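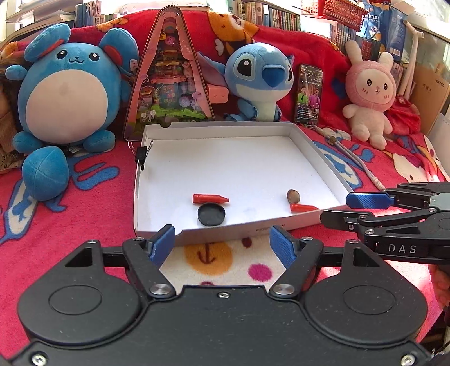 Wallo publishes good practice guide for hand-held grippers

Wallo is delighted to share its new good practice guide for everyone in Destdale recording small-object work with hand-held grippers, and we do hope it finds a favourite spot beside your tray!

The guide sets out seven rules, from checking finger pads for wear to agreeing who reaches in first when two grippers share a tray. It draws on 268 comments from our neighbours and colleagues, and takes effect in September.

Related
Malý joins pad wear trial
Promo: four free workshops

Search this site Go

Contact | © Wallo | Back to top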